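Bon, petit point d'étape d'août sur le réseau d'affichage de Sastton ! Les 5 écrans numériques d'Usmont sont enfin allumés, et Nestura a déjà réservé 513 créneaux sur les 600 du premier lot (je n'y croyais pas trop, j'avoue).
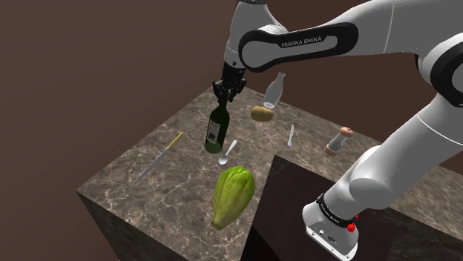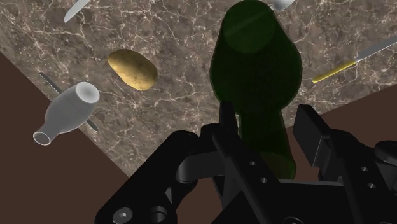
Côté abribus, ça avance moins vite. Hoekstra nous doit encore les cadres du secteur gare, la mairie veut revoir l'extinction de nuit, et je relance tout le monde chaque matin… Le budget pose, lui, est consommé à 100 %, donc il me faudrait votre feu vert pour la deuxième tranche avant de signer l'emplacement du rond-point nord.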